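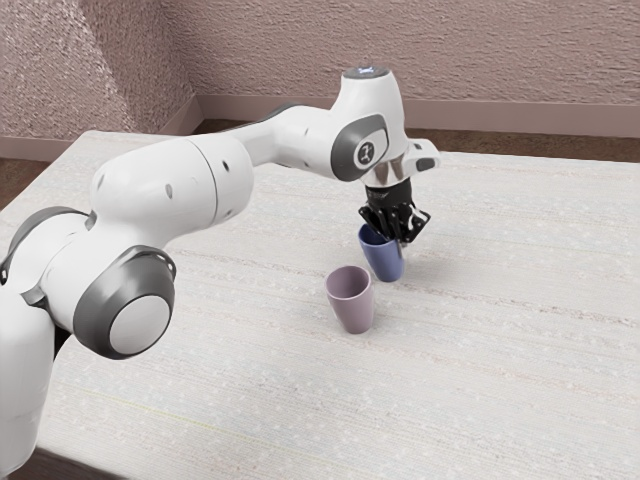
We spent most of a day in August at the Starkmont software lab, on the second floor of the old Joubert building. The group there writes planning and control code for table-top arms. Hardware is kept at a separate site in Tillholm, and we did not get to it this time.

The morning was about Nesach, their in-house planner. It takes a goal such as "cup A goes inside cup B" and turns it into a grasp, a path and a release. Every change to the code is run in simulation overnight before it is merged. A full run is 450 episodes, split over 4 machines, and a failed episode is saved with its random seed so it can be replayed.

We sat in on a review of the cup tasks. The simulated cups are plain tapered tumblers with no handles, and the planner picks them up by the rim, one finger inside and one outside. A rim grasp is easy to find but lets the cup tilt. The developers had been arguing for a few weeks over whether the planner should correct for the tilt before moving or during the move. The current branch does it during the move, with a cap on wrist speed. One of them would still like it done first.

Wall and table textures are changed between episodes, along with the colours of the cups. The perception module had been losing the edges of pale objects on pale tables, and the team added more of those cases to the set. They showed us the pose error plots before and after. The improvement was clear for upright cups and small for cups lying on their sides.

After lunch we looked at the tooling. The replay viewer lets you scrub through an episode with the planned path, the joint torques and the contact forces on one timeline. It is a browser page, and it was slow to load anything longer than 100 seconds. They know about this.

The bug tracker had 23 open items against the gripper contact model. Most concern thin-walled objects, where the fingers sometimes pass slightly into the surface and the solver pushes them back out too hard. A fix is being tested.

Parking is at the rear of the building, off the laneway. Sign in at the front desk and allow time for the safety form, even if you are only seeing the software side.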